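Chapter 6: When the Grip Fails
By Tihomir Lazarević
2 October 2023
5 min read
Filed under: Robotics Textbooks, Safety and Faults

In March a test cell at the Volus plant in Hunstead dropped a glass jar onto a technician's foot. The arm had lifted that same jar 1472 times without trouble. On the next lift the jaws opened 11 millimeters while the arm was still moving, and the emergency stop came too late to matter.

Milovan Đorđević led the review. His team first blamed the motor, then the wiring, and replaced both. The fault came back within six days. The real cause was in the position data. One marker on the gripper had been read as its neighbor, so the controller believed the jaws were already over the table. 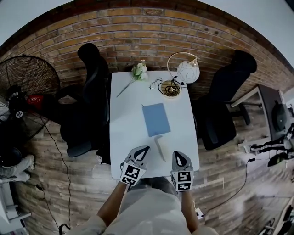

Faults of this kind are hard to find after the event. The parts pass inspection, and the log shows a machine doing what it was told. The team had to go back through 109 recordings before they found the first bad reading.

This chapter follows the Hunstead case from the first report to the repair. Section 6.1 covers how a gripper's position is measured. Section 6.2 deals with misread markers and how to test for them. Section 6.3 sets out the rules for standing near a loaded arm. Readers should know the stop categories from Chapter 5 before going on.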